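Music Events Management, Unit 4: How a festival builds its program
Handout prepared by Nouhaila Chraibi

Please read this before the seminar. We will use the same case in both hours.

The case is Gratora, an outdoor electronic music festival with 2 stages and a capacity of 2933 people per night. The booking is made by Rhodri Samuel. He divides his acts in headliners, middle acts and openers, and he starts to contact the headliners in November. The openers are signed last, many of them from local clubs.

Key terms
Radius clause: the act agrees not to play in the same region for a fixed period before and after the festival.
Guarantee: the fee which is paid even if few tickets are sold.
Changeover: the time between two acts on one stage.

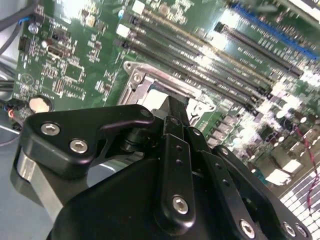

Black gripper over a green motherboard, with a fingertip at the CPU socket.

Changeover is where students usually make mistakes in the exercise. If a live band follows a DJ, the crew needs to move risers, cables and monitors, and 15 minutes is not enough. Gratora puts the DJ sets on the smaller stage for this reason, and live acts on the big one with a longer pause.

Exercise
Work in pairs. You have one evening, both stages and 320 early tickets already sold. Make a timetable from 4 p.m. to midnight. Mark where the two stages overlap and explain which audience you expect to lose at each overlap.

Reading: the chapter by Kulsoom Lodhi on artist contracts, only the part on radius clauses. Bring your timetable printed on one page.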